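Chapitre 4

Préparer une équipe scolaire à une compétition de robotique

Dans les chapitres précédents, nous avons étudié les capteurs, les moteurs et la programmation en boucle. Le présent chapitre traite une question que les manuels laissent souvent à la fin, ou bien oublient : comment organise-t-on le travail d'une classe pendant les mois avant une rencontre entre écoles ? Les connaissances techniques sont nécessaires, mais une équipe peut les posséder toutes et arriver quand même avec un programme que personne ne sait relire.

Nous suivrons le cas de l'école Tavares, où l'enseignante Leonilde Paiva a formé en décembre une première équipe pour le tournoi Umau. Les élèves se réunissaient le vendredi après les cours. Le règlement du tournoi accorde à chaque équipe quatre essais sur la table, et seuls les deux meilleurs sont retenus pour le classement.

4.1 Le poste de travail

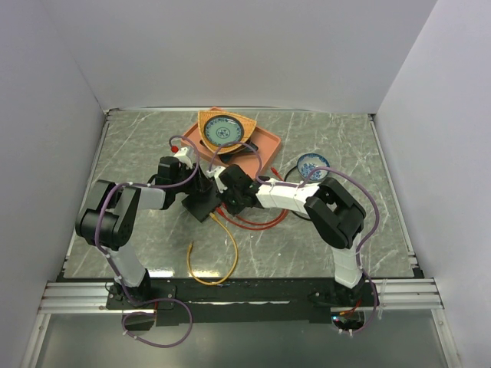 Fig. 4.1. Deux bras robotisés montés sur une même plaque noire.

Avant toute programmation, il convient de fixer les règles du poste. On décide qui prépare le matériel, qui lance l'essai et qui tient le cahier. À Tavares, Simão Leitão et Benedita Loureiro, élèves de la même classe, ont échangé ces rôles chaque semaine. Cette rotation paraît lente au début, et Mme Paiva reconnaît qu'elle a perdu avec elle presque 40 minutes à la première séance. Par la suite, l'absence d'un élève n'a plus arrêté le groupe.

Le cahier d'essais mérite une attention particulière. On y note la version du programme, la modification faite et le résultat obtenu, même quand celui-ci est mauvais. Une seule modification par essai : c'est la règle la plus difficile à faire respecter chez les débutants, qui veulent corriger tout en même temps.

4.2 La répartition des tâches

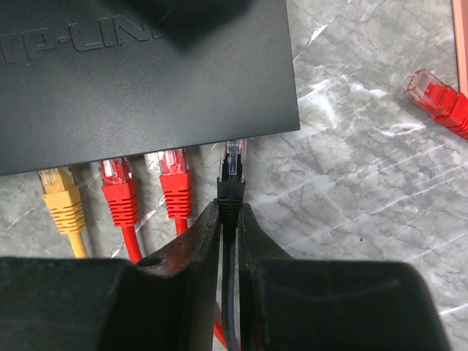

Il faut ensuite distinguer les tâches qui dépendent l'une de l'autre et celles qui peuvent avancer séparément. La construction du chariot, par exemple, doit précéder le réglage des virages. En revanche, la présentation orale devant le jury se prépare dès la première semaine. Arnaldo Mendes, qui a accompagné pendant plusieurs années les équipes du collège de Vultodden, conseille de confier cette présentation à deux élèves ayant aussi participé à la construction, afin que les réponses au jury viennent de l'expérience.

Pour le suivi, un tableau affiché au mur suffit. Chaque ligne porte une tâche, un nom et une date limite. Les tâches terminées restent visibles jusqu'à la fin du projet.

Termes à retenir : cahier d'essais, rotation des rôles, tâche dépendante, tâche parallèle.

4.3 Le budget de l'équipe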